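Zullanholm Community Help > Desktops and Workstations

Used workstation board, is it safe to reseat the processor myself?
Asked Apr 23, 2018 - viewed 827 times

I bought a used Prolach workstation through the Sandhu surplus list. It powers on and the fans run, but I get no picture and no beeps. I tried a second monitor and a second cable. The seller says it was working before it shipped. I have the side off and the socket open, and I have not touched the processor yet. I have added memory to laptops before but never done anything with a CPU. Do I need to lift it out, and do I need new paste if I do? I would like to keep this under 50 dollars.

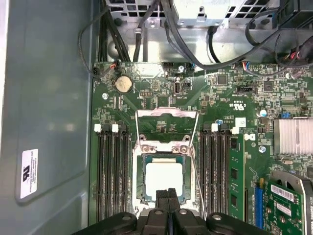
2 Answers

Accepted answer (27 votes)

Start with the memory before you do anything to the processor. You have one stick in the outermost slot of the right bank and that may not be the slot the board wants for a single module. Look up the population order in the Prolach manual. A lot of boards with two banks will not start if the first stick is in the wrong place.

If you still want to reseat the CPU, unplug the power cord and hold the button in for a few seconds. Lift the processor straight up by its edges and look at the socket with a flashlight. Don't touch the contacts. Match the notches when you put it back, close the metal frame, then push the lever down. It takes some force. Yes, you need new paste once the heatsink has been off. A small tube of Jitel is fine.
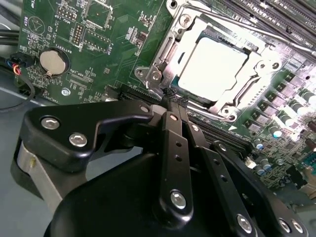
Clearing the settings is the other cheap thing to try, and it costs you five minutes. With the cord out, remove the coin cell and wait. On yours it's the round one with BATTERY1 printed below it. Go easy on the clip - they get brittle on older boards. Put in a fresh cell, not the old one, and expect to set the date again. While you are there, check whether an internal speaker is plugged in anywhere. No speaker means no beeps, so the silence may not tell you much.

Answer 2 (3 votes)

Had the same thing on a Prolach and it was the power supply. Fans ran fine, no picture. I swapped in a 300 watt one from another machine to test and it came right up. Check that the separate CPU power plug is pushed all the way in too.

Comment from the asker: Moved the memory and it posts now. Still ordering paste.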